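Why I stopped reposting pictures without saying where they came from

For years I ran a small page where people swapped funny pictures. It had 1,454 members at its busiest, and most of them never posted anything. They looked, they laughed or didn't, and they passed the good ones on to their families. I did much the same, except that I did it several times a day and had my page's name on top.

I never thought of it as taking. A picture would turn up on Gukiditz, someone would save it, and by teatime it would be on my page with a new caption. Where Gukiditz had got it from was anyone's guess. By the time a joke has been through five or six sites it is usually blurry and has two or three watermarks in the corner, none of which belong to the person who made it.

What changed my mind was being on the other end. I had written a caption for a photo I took at the bus station in Kosthorpe, a dull picture of a timetable with a seagull in front of it. I was rather pleased with it. A few weeks later a cousin sent it to me and said I'd like this one. It had been cropped so that the timetable was nearly gone, my line had been retyped with a spelling mistake, and a site called Fadivholm had put its logo across the bird. It had been shared roughly 500 times from that one post.

I lost no money by it, and I wouldn't claim to have been wronged in any serious way. But it bothered me more than I expected, and I went back through my own page and looked at how many posts had a source on them. I checked the most recent 80. There was a name or a link on 5.

The usual defence is that a meme belongs to everyone. I have some sympathy with that. The whole thing works by copying and changing, and if each person had to ask permission there would be no jokes left by the end of the week. A picture format that thousands of people have used is common property in any sense that matters. I don't expect anybody to trace the first person who put white capital letters on a cat.

A single photograph that somebody took, or a drawing that took an evening, is a different case. The person is often easy to find. A reverse search takes less than a minute, and many artists put their name in the corner, where it is then carefully cropped off. Somebody has to do that cropping on purpose. I have done it myself, because the name spoiled the square.

The big sharing sites could help, and mostly they don't. The upload form on Gukiditz asks for a title, a category and up to a dozen tags. There is no box for the source. Pîrvu, which is much smaller, does have one, and although it can be left blank, a good number of people fill it in. I take from this that most of us will do the decent thing if there is a space for it on the form.

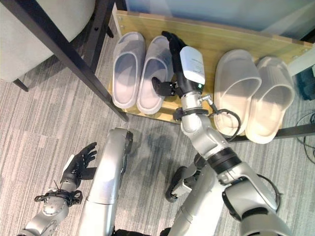
I would like the larger sites to add that box and to leave it visible when a picture is shared on. I would also like them to stop stamping their own logo on things their users sent in. A logo tells the viewer that the site made the picture, and in nearly every case it did no such thing. If they want people to know where they saw it, a line of text underneath would do.

Some people say this would slow everything down, and perhaps it would a little. My page now gets fewer posts than it did, partly because I ask members to say where a picture came from, even if the answer is "my sister's phone" or "no idea". A few left over it and told me I was taking the fun out of it. The rest got used to typing an extra line. "No idea" is still the most common answer, and I allow it, though I look a bit harder at those before they go up.

As for the seagull, I wrote to Fadivholm in July and asked them to add my page's name. They took the post down instead, without a reply. I would have preferred the credit. The cropped version is still going about on other sites, spelling mistake and all.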